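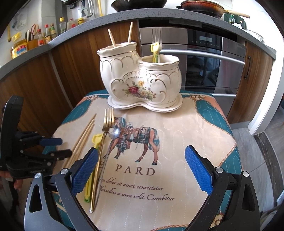
Cutlery sorting with the hand-held grippers, utensil holder task, kitchen station.

Search this site Enter keyword Go

Progress report to the Mirwood Fund
Tableware Handling Project, Golier Catering
Sep 19, 2021

We are very happy with where this period has left us. When you agreed to back the project, the plan was to find out whether a robot could take over the sorting and putting away of clean tableware at our Hsueh Street site, and what that would mean for the crew who do it now. We have moved on both fronts, and the second one has taught us more than we expected!

Work since June

The main job has been recording demonstrations. Our crew members do the task themselves using the hand-held grippers, and those recordings are what the arm learns from. The target for the period was 3000 usable demonstrations across all tasks, and we reached it. Of those, 992 are utensil tasks: picking up forks, spoons and chopsticks from a tabletop and standing them in a holder. The rest are cups, bowls and trays.

We set up the utensil task in a home-style kitchen on purpose. The arm will have to cope with patterned cloths, shiny metal and pieces lying half on top of each other, and a bare steel bench would have made things too easy. A gold fork resting across a plastic utensil is a great test, and so are three chopsticks side by side, where the gripper has to take one and leave the other two alone. Holders with two openings at different heights have been especially useful (chopsticks in the tall side, forks in the short side).

Training on the first batch was done with Trulier, who also supply the arm. In the last trial the arm was given 200 single-utensil pickups and finished 150 of them without help. Metal forks went best. Thin chopsticks and spoons with very bright reflections made up most of the misses, so those are the pieces we are now recording more of.

What it changes for the crew

Everyone on the dish crew was offered paid recording shifts, and most took them. A recording shift is two hours at a time, sitting or standing as people prefer, and it counts the same as a dish room shift for pay and breaks. Several people told us it was the first time their way of doing the job had been asked about in any detail. They had opinions! The order for clearing a table, which end of a fork to take hold of, when to slide a piece clear before lifting it: all of that came from them, and the instructions for recording were rewritten twice as a result.

It has not all been smooth. The grippers get heavy on the wrist after the first hour, and the left-handed members of the crew found the early trigger setup awkward. We now swap people out every forty minutes and have changed the setup. There was also real worry about hours. We put our commitment in writing in June: no one on the current crew loses hours during the project, and any hours the arm saves go to prep and serving, with training paid by us. Two crew members have already started prep training and are enjoying it.

One more thing we had not planned for is a new role. Somebody has to check the recordings, throw out the bad ones and reset the table between runs, and the people who know the dish room are very good at it. We would like to make this a regular post.

Budget

Spending is in line with the plan. Gripper pads wore out faster than expected, and we covered the extra from the repairs line.

Next period

Record more chopstick and spoon demonstrations, with at least four different tablecloths.
Repeat the pickup trial with mixed piles.
Move the arm into the dish room for short supervised sessions after lunch service.
Hold a second round of crew talks before any change to the rota.

We would love to have you visit once the supervised sessions begin. The crew has asked to run the demonstration themselves.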